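Blog > Workbench > Robots

Search this site Type and press enter

When the gripper wouldn't let go

Apr 2, 2025

I've been grinning about this one all week, even though it started with a horrible noise. Drorkus (that's the arm, I name everything) had been picking up and putting down small things on my desk quite happily, and I'd set it going on a run of 200 grabs to see how well it held up. At grab 13 it closed, started to whine, and stayed closed.

I did the silly thing first and tried to prise the fingers apart by hand. Please don't! The servo was still pushing with everything it had, and when I touched the case it was properly hot. I pulled the plug, the arm flopped onto the desk, and I went and made tea.

The fault was mine, and what a lovely fault it was. My code told the gripper to close all the way every time, whatever was in it. With something soft you get away with that. With something hard the fingers stop early and the motor never reaches the place it's been told to go, so it just keeps shoving – and getting hotter.

Rahel Gisler, who I know from the Trandcombe robot evenings, had the same trouble last July and cooked a motor. She told me to watch the load reading and stop closing once it climbs. It took me nearly 20 lines, half of them comments, and the whole thing feels different now. It closes, feels the object, eases off and holds. I could watch it all day!

I've also put a switch on the power lead where I can reach it without leaning over the arm. If you build one of these, do that before you do anything else.

So I'm back to testing, 100 grabs at a time, with a finger near that switch.
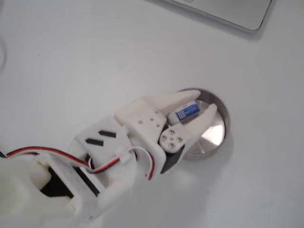

Next job is a temperature cut-off, so the motor rests by itself if I've wandered off to the kitchen. Rahel wants to see it at the Bivport meet-up, and I've promised to bring the code along on a stick.

Contact | © Chmielewska | Back to top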